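Shop > Streaming Players > Dorkix Usuga

Posted 16/05/2025 by Brayan Betancur

The Dorkix Usuga is a small player for people who watch series every evening. It starts in eight seconds and keeps your place in every episode, also when you change the room.

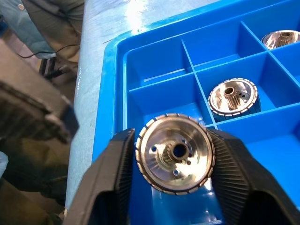
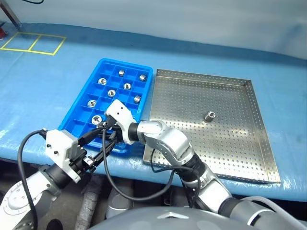
Subtitles can be made bigger, and you can choose a color for each speaker — very useful in fantasy shows with many characters. The watch list holds 217 titles. The remote needs two batteries, not included. Price is the same for black and white model. Orders made before June get 12 months of the Gerelthorpe drama channel.

This site uses cookies to remember your basket. Accept | Settings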